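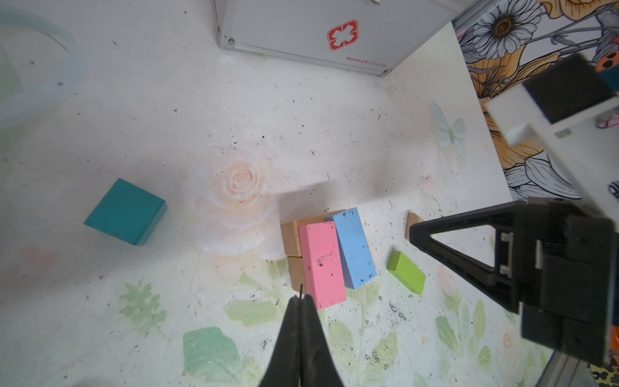 Email list vs. search traffic for a small shop — where would you put the hours?

drumlow_dan
Ok quick one, on my lunch. We're a small shop, three of us, sell replacement parts for older sewing machines. Site is Drumlow. All our traffic is search. Lost a big chunk of it in January and it hasn't come back. Boss wants me to "fix the rankings". I want to stop fixing rankings and start mailing the people who already bought. We have 2,057 addresses from orders going back a few years and have never sent them a thing except receipts.

So. Is it dumb to mail them now? And what tool. Someone at a trade show told me Gokum but I can't find much on it.

feltpress
Not dumb. But "from orders" is not the same as "signed up". Did they tick anything at checkout?

drumlow_dan
Some. There was a box from last spring on. Before that nothing.

feltpress
Then split it. The ticked ones, go ahead. The older ones I'd leave alone or be very careful. You mail a bunch of people who forgot you exist and they hit the spam button, and after that even your receipts land in junk. Ask me how I know.

marginal_gains
Disagree a bit. They're customers. They bought a part for a thing they still own. A plain note from a shop they used is not spam in any normal person's head. I'd mail the lot, in small batches, oldest last, and watch complaints.

feltpress
"Normal person's head" isn't what the mail provider goes by. Also depends where the customers live, rules are different. Dan do you ship outside the US?

drumlow_dan
Canada a lot. A few to Germany.

feltpress
Ok so definately split it. Take Canada and Germany out of the unticked pile before you do anything else. Read up on both first, properly, not off a forum.

marginal_gains
Fine, yes, agree on that part.

hollis_b
Used Gokum for a year. It's ok. Editor is slow, templates look like a dentist's newsletter. The automations are decent though — I had a "you bought X, here's the thing that wears out next" mail running and it paid for the account by itself. Support answers in the morning, never after 3 pm. Price jumped on us when the list grew so check the tiers before you import everything.

drumlow_dan
That "wears out next" idea is exactly what I was thinking. Belts, then bobbin cases. What did you send first?

hollis_b
Plain text. No header, no logo. Subject was just "a question about your order". Asked if the part fit. Got so many replies I had to stay late two nights. Half of them wanted something else while they were at it.

quietfunnel
Careful with that subject line. People think there's a problem with the order. We tried nearly the same and got angry mail from folks who'd paid months before.

hollis_b
We got one or two of those. Worth it imo.

quietfunnel
Not imo. A trick is a trick. Just write "Did the belt fit?" Same length, same open rate for us, no one upset. 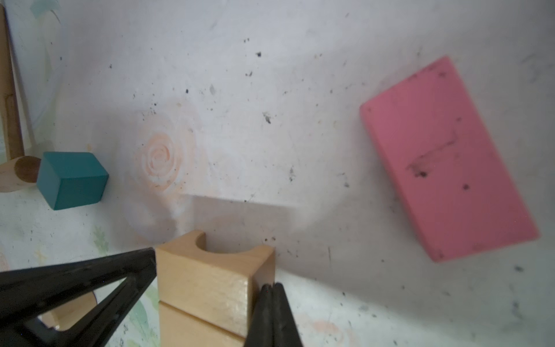
And put the reply address as a real inbox. Not noreply. If you ask a question and then bounce the answer you look worse than if you'd kept quiet. We had this set wrong for a whole weekend, 71 replies went nowhere. Had to write to each of them after.

drumlow_dan
Oof. Noted. Ours is noreply right now, changing it tonight.

old_crawler
Nobody's going to defend search here? OK I will. You lost traffic in January, did you look at which pages? Most of the time with parts shops it's the same thing. Hundreds of near identical product pages, one part number different, same two lines of text. Merge them. Put the compatible models in a table on one page. Costs you a week and no monthly fee.

drumlow_dan
I looked at totals mostly. Boss looks at totals.

old_crawler
Go look at pages. Sort by biggest drop. I'd bet a handful of them account for nearly all of it.

marginal_gains
He asked about email tho

old_crawler
He asked where to put the hours. Read the title.

marginal_gains
Ok fair

drumlow_dan
Back. Old_crawler you were right, annoyingly. 16 pages make up most of the drop. All the old bobbin case ones, and yes the text on them is copy paste. I wrote it, so no one to blame.

Still want to do the mail though. Could I do both, mornings on pages and afternoons on the list?

feltpress
Sure. But do the list cleanup first, it's boring and you'll put it off. Run it through something that checks for dead addresses. We paid Adomaitis for ours, small outfit, took a day. Threw out more than I liked but bounces dropped to nearly nothing.

hollis_b
Second Adomaitis. Doster does it as well, cheaper, but they marked a lot of good ones as "risky" and I ended up checking by hand.

quietfunnel
Doster was fine for us. Theres a setting for how strict it is, default is way too strict. Turn it down 2 notches.

hollis_b
Huh. Never saw that setting.

quietfunnel
Bottom of the import page, small grey text. Easy to miss.

drumlow_dan
Going with Adomaitis for the list then, and the Gokum trial, ticked customers only, US only to start. First mail is "Did the belt fit?" to everyone who bought a belt in the last year. Real inbox. Then the pages.

Last thing, how often after that? Boss said weekly.

feltpress
Weekly about sewing machine parts? No. Monthly at most.

marginal_gains
Every two weeks if you've got something to say. Repair tips do well, people save those.

feltpress
Monthly.

old_crawler
Whatever repair tips you write, put them on the site first, then mail the link. Then it works for both.

drumlow_dan
Doing that. Will post the numbers when I have some, gotta run, phone's going.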